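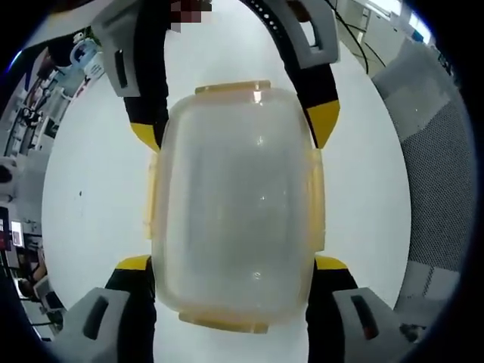 *Container, top view, all four latch tabs visible.*

**Ticket 464: food container leaks at one side, lid lifts after microwave**

- Opened: March 13, 2018
- Product: Netosik rounded rectangle, four latches
- Bought from: Trombridge kitchen counter, Wusley store
- Status: closed, replacement gasket sent

### Reported problem

Customer uses the container for soup and carries it to work in a shoulder bag. Soup gets out along one long side. The customer has two of the same container and only one leaks. It goes through the dishwasher most nights, bottom rack. The customer also says the lid "pops up" on one side when reheating, with all the latches closed.

Asked for: a new lid, or a refund if the lid isn't sold separately.

### First reply

Told the customer to stop reheating with the latches closed. All four tabs need to be open and the lid resting loose on top. Steam has nowhere to go otherwise, and the lid will bow.

Also asked for the following:

1. Fill the container halfway with cold water, close it, and turn it on each side over the sink for 60 seconds.
2. Write down which side drips.
3. Pull the gasket out of the lid groove and look for cuts, flat spots or food stuck underneath.
4. Swap the lid with the one from the other container and run the water test again.

### Customer results

Water test: drips on one long side only, next to the latch. Short sides dry.

Swap test: the leak moved with the lid. The suspect base with the good lid stayed dry. The good base with the suspect lid dripped in the same place.

Gasket: a flat section on the leaking side. The customer found dried sauce in the groove below it and cleaned it out with a toothpick. Dripping slowed down but did not stop.

### Notes

The base is fine, so no reason to replace the whole set. The cloudy look of the plastic came up in the customer's second message. It is a frosted body and is sold that way. Yellowish latch tabs are also normal for this one.

Checked whether the lid had warped. Customer laid it upside down on the counter and pressed each corner. No rocking. Warping ruled out, at least anything large enough to matter.

The bottom rack may have flattened the gasket. We have seen the same thing on ticket 160, also a long side, also washed on the bottom rack with the gasket left in.

### Fix

Sent one gasket, part 5 on the Mujić spares sheet. Lids are not sold separately for this size. Instructions that went in the envelope:

- Wash and dry the groove before fitting.
- Start at a corner and press the gasket in with a thumb. Do not stretch it.
- Close two opposite latches first, then the other two.
- Wash on the top rack, gasket out. Let it dry before putting it back.
- Don't store the container with the latches closed for weeks at a time.

### Follow-up

Customer wrote back after fitting the new gasket. Water test dry on all sides. Carried soup in it for several days with no leak. Lid stays flat in the microwave with the latches open.

Customer asked if the second container should get a new gasket too. Told them no, unless it starts dripping.

Still open on our side: the care leaflet says "dishwasher safe" and doesn't mention the rack or the gasket. Sent a request to have that line changed at the June reprint. No reply so far.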